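Big news from the tenants' desk at Collgate Legal Aid! Citlali Aguirre has joined us as our second housing attorney, and we could not be happier. She spent years at Grornel representing landlords (yes, landlords), so she knows just how the other side reads a lease.

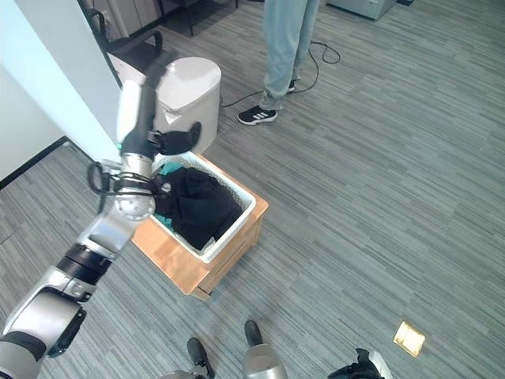 A basket of clothing on a low wooden crate.

Her first project is the security deposit clinic, which Rahel Brunner got going in March. Bring your lease, your move-out letter and any photos you took of the rooms. Deposits up to $2000 can be handled at the clinic table. Larger ones go to Burgi Moser.

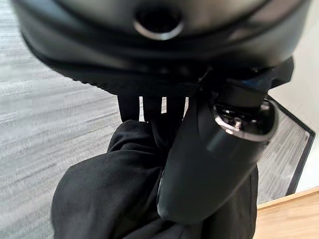

Photo: Collgate Legal Aid

Rahel's clinic has already seen 98 renters, many from the Poven apartments, and the questions keep getting better!

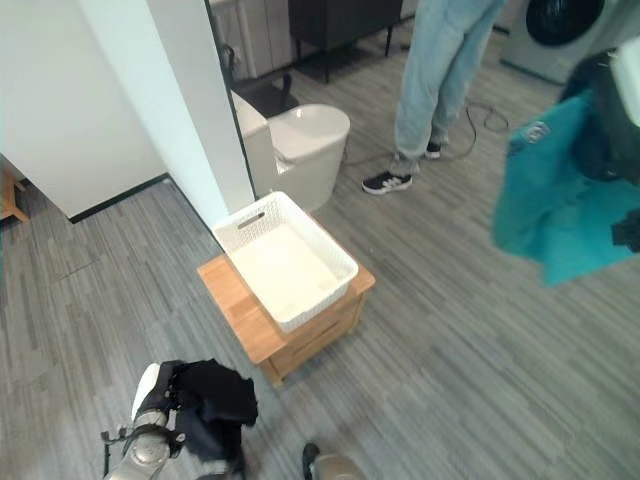 Please don't sign a release before you talk to one of us, even if the check looks right. Citlali will gladly go over it with you, line by line, and there is no fee.

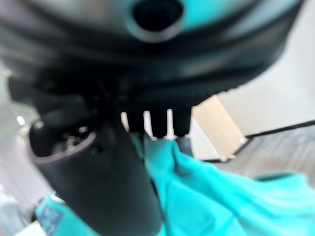 Small Claims Evening

Ambros Zwahlen walks you through filing on 10 August 2018, upstairs at Chamoun Hall. Come with questions!

This site uses cookies. Accept | Manage settings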